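Notes for week 3 of the manipulation unit, written up January 15, 2021. I talked too fast in the second half of the session, so this is the slower version, with the bits I skipped put back in.

## Where we are

You should all have an arm that moves when you tell it to, more or less. If yours still twitches at power-up, go back to the Week 2 sheet and redo the servo centering before you touch anything below. I know it's boring! But half the questions I got this week were really centering questions in disguise.

The job from now until the end of the unit is the shape sorter: pick up a block, carry it to the board, put it through the hole it belongs in. A toddler can do this, which I say with no disrespect to your arms (or to toddlers).

## Reaching is easy, arriving is hard

Getting the gripper somewhere near the board takes one afternoon. Getting it over a particular hole, at the right height, with the block pointing the right way, takes the rest of the unit. Each joint is a little bit wrong, and the errors pile up as you go out along the arm. One degree off at the shoulder doesn't sound like much, but with the arm stretched out it can put you on the rim of the hole.

So please do the calibration in this order:

1. Power the arm and let it sit at its home pose for a minute.
2. Send it to the first reference mark on the table, slowly.
3. Look straight down at the tip. (Straight down! Leaning over from your chair will fool you every time.)
4. Write the offset in your log, in millimeters, with the sign.
5. Repeat for the other marks, then go back to the first one and see if you get the same number.

Step 5 is the one people drop. If the first mark gives you a different answer the second time, you've got slop in a joint or a loose screw, and no amount of code is going to fix it. Get the screwdriver out.

I like to put a strip of masking tape on the table and draw the mark on that with a pen. It peels off cleanly when we need to move things, and you can write on it. 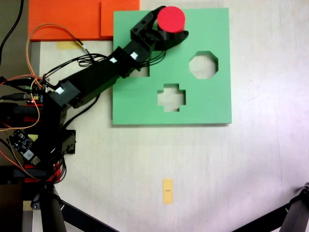
The other thing that eats an afternoon is wiring. Before you run a long move, take the arm through the whole path by hand with the power off and watch the cables as you go. They need enough slack to let every joint reach its limit, and not so much that a loop can catch on the board or get dragged under the base. If you find yourself holding a cable out of the way while the program runs, stop and reroute it.

## Gripping round things

A cylinder is the friendliest shape to insert, because you don't care how it's turned. It's a less friendly shape to hold. The jaws only touch it in a few places, and if they close off-center the block squirts sideways or tips. Two habits help a lot:

- Close slowly for the last bit of travel. Fast then slow is fine, fast all the way is asking for trouble.
- Lift a little, pause, then carry on. If it's going to slip, let it slip while it's still close to the table.

Don't crank up the grip strength to make up for a bad approach. The servo sits there straining and gets hot, and then you're waiting for it to cool down while everyone else is testing.

For the shapes with corners you'll need wrist angle as well, and that's next week. The plus is the nasty one. Leave it alone for now, please, even if you're ahead.

## About the Arnik library

We're using the Arnik motion library for everything from here on. Its speed setting is a fraction, so 0.2 is slow and 1 is flat out. Someone typed 17 on Tuesday. It gets clipped to 1, and the arm went across the table like it was late for a bus.

Stay at 0.3 or under until your log shows 14 clean reaches in a row. After that, go as fast as you dare.

Also, positions in the logs are raw servo counts, and your notes should be in degrees. Use the conversion function. One group's report had the elbow at 2,976 degrees, and I did enjoy reading it.

## For next time

Bring your log with at least 32 reach attempts in it, good and bad. I really do want the bad ones, with a line on what you think went wrong. "Missed" isn't enough; "missed left, elbow sagging" is great.

Read the Montes handout up to the part on wrist rotation. The Jedthorpe worksheet is optional, but the second problem on it is very close to what you'll be coding, so have a go if you've got a free evening.

The Skullside lab is open late on the usual nights. Power supplies off at the switch when you leave, and blocks back in the tub.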